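Drestasex Gear Bench
Two-finger handling kit for home and shared workshops

The Drestasex Gear Bench is a set of parts and drawings for fitting small spur gears onto a flat steel plate with a bench-scale arm. It was drawn up by Noemi Iwasaki at the Wanthorpe shared workshop and is sold as finger set, cloth and document pack. Arm and gears are not supplied.
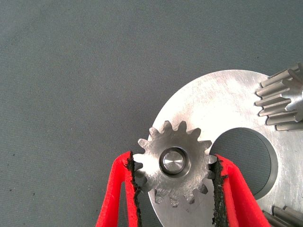
FINGERS AND PADS

Open-profile red fingers, supplied as a pair. The black pads bear on the teeth from both sides, so the bore stays clear for a shaft or bushing. Pad thickness is 4 mm. Replace pads when the edge frays far enough to reach the contact area. A spare set costs 9 euros.

Wrist camera: any small module that sees both fingertips. Work on plain gray fabric – bare steel reflects too strongly for reliable edge detection. Set exposure on the plate.

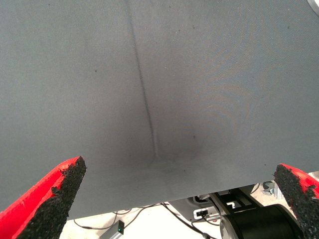 Fingers open near the cloth hem, cables on the floor below.

CLOTH AND CABLING

The cloth is a fine weave in matte gray. Pull it flat before calibration and check for creases in the pick area. Leave slack in every cable that crosses a moving joint, and route power away from the camera lead.

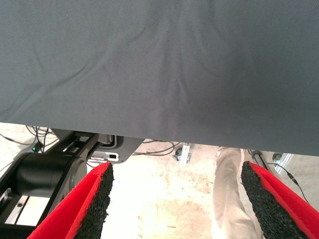 Hem, arm hardware and floor, with silver framing at right.

SETUP

First assembly takes almost 90 minutes. Keep people outside the arm's reach while it is powered. Pad screws are M3, 13 mm long.

Version Au replaces Pisberg, shipped in December. Fingers are interchangeable; pads are not.

Page revised 2026-07-26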